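## 4. 换床品与污渍预处理(Flekmont 公寓,住客/保洁通用)

赶时间写的,先用着。有错找 Muammer Toprak 改。
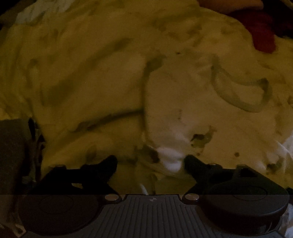 先拆后看,别一拆下来就往洗衣机里塞。床品摊在床上或地上都行,灯尽量全打开,光线暗的时候浅色布全都发黄,分不清哪块是渍哪块是褶子的影子。像这种米色大件,皱成一团,上面散着好多小黑点,不抻平根本没法判断。旁边的深红色织物先拿走,红的和浅的绝对不能一缸洗。

**步骤**

1. 枕套、床单、被套分开堆。深色单独一堆。
2. 浅色大件抓住两个角,抖三下,铺平。褶子用手掌往外推。
3. 从床头那边往床尾看一遍。有点子的地方用洗衣夹夹住做记号,没夹子就用别针(洗之前记得取!)。
4. 拿湿白布按一下。布上有颜色 → 是渍,走第5步。没颜色 → 影子或者老印子,跳到第7步。
5. 喷 Rullaritz 预洗液,离布一掌远。成片的小点一起喷,不用一个个来。
6. 放着。去干别的。干了再补喷一次。
7. 翻面,背面再看一遍。经常漏。
8. 松松地放进机器,大件一次一件,不要和毛巾混。
9. 洗完马上拿出来抖开晾。闷在桶里会有味,还得重洗。

> **注意**:锈色、红褐色的点子不要用漂白水,会定住。拿不准就先别动,留纸条给 Bart Van Hecke。

> **注意**:预洗液不要喷在羊毛和真丝上。标签看不清的当真丝处理。

**小心**:热水会把血渍、蛋白类的渍煮死。一律先冷水。烘干之前再检查一便,没掉就别烘,回到第5步。

**被子(带芯的)**

- 先拆被套,被芯单独看。
- 被芯只做局部处理,不进 Wuyts 那台小机器,装不下。送洗填单,代码 254。
- 里面结团的,拎起来拍散。拍不散也写在单子上。

**铺回去**

1. 床垫上的东西全部拿开,包、衣服、充电线都算。
2. 先保护垫,再床笠,四个角都要塞到底。
3. 被套翻过来,手伸进去抓住被芯两角,一翻,抖。
4. 拉平。中间鼓包的话从床尾往外拽,不要从上面压。
5. 枕头最后放,开口朝墙。

**洗了两遍还有印子**

不要再洗第三遍了。叠好,装进柜子下层 Denamura 的袋子,袋子上写房号和日期,报 821。备用床单在 83 号柜,拿一套登记一套,用完的的袋子放回原处。

枕芯怎么洗见第5节,还没写完。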